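Prorbridge two-arm folding package: review after 8 weeks

Posted in Equipment

We run a small wash-and-fold business in Grurnville, with a second drop-off counter in Lirnutport. Most of our work is household laundry: T-shirts, sweatshirts, shorts, socks, towels, sheets. Folding is the slowest part of the day and the part people get tired of first, so when Ramanauskas started offering the Prorbridge on a monthly lease we signed up for the trial term. It has been in the back room for eight weeks. I have no deal with the company beyond the lease, and we paid the normal rate.

What you get

The package is a two-arm robot on its own base, with a two-fingered gripper on each arm and a camera in the head that looks down at your table. You also get a tablet for starting and stopping jobs, a stop button on a long cord, a box of spare finger pads, and setup by one of their technicians. The table is not included. Theirs is an extra charge, and we used our own gray one. They ask for a plain, matte surface in a color that doesn't match most of what you fold, and gray is on their approved list. If your folding table is white and you do hotel sheets, ask about this first.

The lease covers repairs, software updates and phone support. It doesn't cover the finger pads after the first box.

Setup

The technician was Simone Bragança, and she was with us for most of a Saturday. The base has to be fastened down or weighted. Ours is weighted. She then marked how far the table could sit from the robot, leveled the base, and ran the arms through their range with nothing on the table. After that came a long stretch of teaching it where the table was and where it was allowed to reach.

You need clear floor space behind the robot, more than the sales sheet led me to expect. We had to move a rack of hanging garment bags. The power requirement is a regular wall outlet, which was a relief, but they want it on a circuit with nothing heavy on it, so we couldn't share with the steam press.

Light matters. Our folding table is by the window, and early in the day the sun lands right on it. Simone suggested a blind. We put one up and use it in the mornings. By afternoon we can leave it open.

The manual is printed, well organized and mostly clear. The chapter on teaching new folds is weak. It skips the step where you save the fold under a garment type, and I lost an afternoon's teaching that way. I called, they told me where the setting was, and they said the next printing would fix it.

Daily use

The way it works is simple enough. You put a garment on the table, pick the type on the tablet, and press start. The arms find the edges, take hold, pull the garment out, lay it flat, and fold it. You can also put several items on the table and have it work through them, but I would hold off on that until you've had it a while. It handles one garment in the clear much better than one garment touching another.

Short-sleeved shirts are its best item. It gets hold of them on the first or second try nearly every time, and the folds are square enough that we put them straight in the bag. Sweatshirts are good too, a little slower. The thicker fabric is easier to pinch but the folds spring back, and now and then it will lay down a fold, look at it, and do it over. Hoods are a problem if they land underneath. We flip them up before starting.

Shorts are mixed. Stiff ones with a flat waistband fold fine. Elastic waistbands bunch up, and the robot has trouble deciding where the corners are. Pull out any loose drawstrings, or at least tuck them in. It will sometimes take a cord for an edge and pick that up.

Socks it can lay out side by side. It can't pair them in any way I would call useful. If you give it two matching socks it will put one on top of the other, and that's as far as it goes. We do socks by hand, the same as before.

Towels are fine up to bath size. Sheets are beyond its reach, and the company is upfront about that. Fitted sheets are not even on the list, and I don't blame them.

Speed

It is slower than a person. I want to be plain about that, as it's the first thing everyone asks. My fastest folder can do 3 T-shirts in the time the Prorbridge does one, and she isn't rushing. The robot makes up some of the difference by working through lunch and after the counter closes, but someone still has to be in the room. The lease terms say so, and after watching it I agree with them.

Where it helps us is the middle of the day, when one person is on the counter and one is on the dryers. Shirts get folded that would otherwise be sitting in a basket. On a good day that is around 13 bags' worth of shirts that we don't have to touch again except to check them. On a bad day it stops often enough that whoever is nearest gets annoyed and folds the pile themselves.

Stops and errors

It stops when it loses its grip, when it can't tell what it is looking at, and when anything gets too close to the arms. The message on the tablet is usually clear. "Garment not found" means straighten it out and press start again. "Reach limit" means the garment has slid too far away. The one I don't like is "Check workspace," which could mean a hand over the table, a sock on the edge, or a patch of sun.

It can work with other things sitting on the table, but you have to tell it which part of the table to use, and it's easy to forget. We got better at this with practice. Early on, everything ended up on that table, cups included.

The grippers

The grip is firm. I had expected snagged knits, and we have had only one, on an old sweater that was already pulling at the cuff. I would still keep anything delicate away from it. Silk, lace and beaded items are excluded in the terms anyway.

The finger pads pick up lint. You need to wipe them at the start of the day and again after a load of towels. When they get dirty the grip slips, the arms come away with nothing, and the job stops. New pads take a few minutes to fit with the small wrench they supply. We have used two sets so far.

The cables to the wrists run along the outside of the arms. I asked about this, thinking of long drawstrings and straps catching on them. It hasn't happened yet. They do gather lint and need wiping along with everything else.

Taking hold of a garment with both arms at once is the step I would watch most closely if you go to see one demonstrated. If it gets two good corners, the rest of the fold usually goes well. If one side is pinched too far in, you get a crooked fold and no warning about it. The software checks whether the fold is finished. It doesn't check very hard whether it is neat.
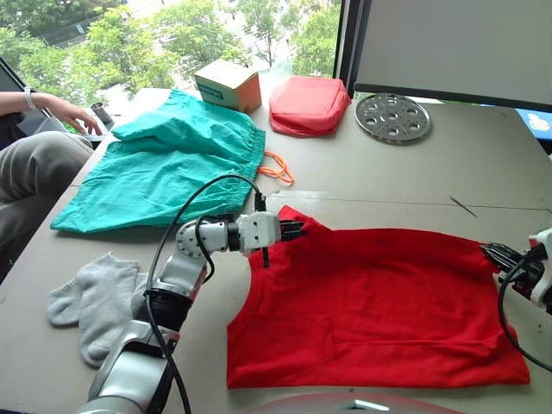 A gripper at each side of the red top.
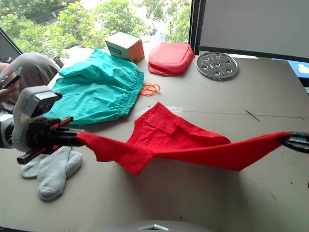
For that reason we check every piece before it goes in the bag. It takes a second or so each and it has become part of the routine. A customer in Lirnutport did return a bag early on with shirts that were folded off center, and we refolded them at the counter.

Support

Phone support is open during business hours and somebody picks up. I have called for the missing save step, for a gripper that wouldn't close all the way, and to ask about cleaning sprays. The gripper took longest. They had me run a check from the tablet, then sent a replacement by courier, and I fitted it with Simone on the phone. We were without the robot for 2 working days. The lease gave us a credit for that without my having to ask.

Updates come in overnight. One of them made the robot noticeably more careful with dark clothes, and slower with them as well. There is no way to go back to the earlier version. I would like one.

Noise and safety

It is quiet. The dryers drown it out. The arms move slowly enough that you can see where they are headed, and they stop if they bump something soft. We keep the stop button clipped to the table leg on the side where people walk. Everyone on staff had the short training, including those who never plan to use it.

Cost

I won't print our rate, as it depends on the term and where you are. For us the monthly payment comes to less than a part-time wage and the work it does comes to less than a part-time worker. Those two are closer than I expected, and for a shop that mostly does shirts they might cross over. A shop that does mostly bedding should leave it alone.

Ask for the short trial term. The salesman will bring up the longer one first, with a lower rate, but eight weeks was about what I needed to find out what it could and couldn't do with our mix of clothes. Ask too whether they will let you bring your own laundry to the demonstration. They let us, and I brought the wrong things, all neat new shirts. Bring old elastic shorts and a sweatshirt with a hood.

We are keeping ours for another term, for shirts, sweatshirts and small towels. Lirnutport won't be getting one for now. The back room there is too narrow for the base.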